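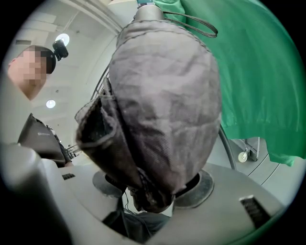 Dramelside, April

Skitinent: divisions and amendments, licensing bills

Skitinent is a table of recorded votes on bills dealing with firearm and air weapon licensing. It covers committee divisions and votes on the floor. It was compiled by Catriona Geddes and Leandro Herrero at Arent and is released for research and reporting.

Contents

divisions.csv: one row per recorded division, 200 rows
votes.csv: one row per member per division, 2805 rows
bills.csv: one row per bill, 19 rows
codes.txt: list of values used in the coded columns

All files are UTF-8, comma separated, with a header row. Text fields are quoted. Empty cells mean that the source gave no value. A zero is a real zero.

Fields in votes.csv

division_id: matches the same field in divisions.csv
member_id: stable across sessions, including where a member changed party
party: party at the time of the division
vote: aye, no, abstain, absent, paired
proxy: 1 if cast by proxy, otherwise 0
source_page: page in the printed record

Fields in divisions.csv

division_id
bill_id: matches bills.csv
stage: committee, report, final
subject: one of 7 codes, listed below
result: carried, lost, tied
chair_vote: filled only where the chair broke a tie

Subject codes

STOR storage and transport
AGE minimum age
FEE fees and renewals
MED medical checks
DEAL dealer registration
AIR air weapons
OTH anything else

Each division has a single code. Where an amendment touched two subjects, we used the one named first in its text. This under-counts MED, which was often added to the end of amendments on renewals. The Benítez amendment is coded FEE for that reason, although most of the debate on it was about doctors' letters.

How the data was made

Votes were typed from the printed record by one person and checked by the other. Differences were settled by going back to the page. Where the printed totals did not match the names listed, we kept the names and left the totals out. The result column follows what the chair announced, so in a few rows it cannot be worked out from votes.csv.

Known problems

Voice votes are missing. A bill with no rows in divisions.csv may still have been amended.

"Absent" and "paired" are not reliable in the earliest session, when clerks recorded pairs only on request. We advise merging the two for any work that covers that session.

Member names are not included. A lookup file is kept separately and can be had on request.

Changes in this release

Proxy column added to votes.csv.
Duplicate rows removed from two report stage divisions.
bill_id is now text. Scripts that read it as a number will drop the leading zeros.

Corrections

Send the division_id, the page number and the value you think is right to Catriona Geddes at Arent. Corrections are applied on the first Wednesday of the month and listed in the next release.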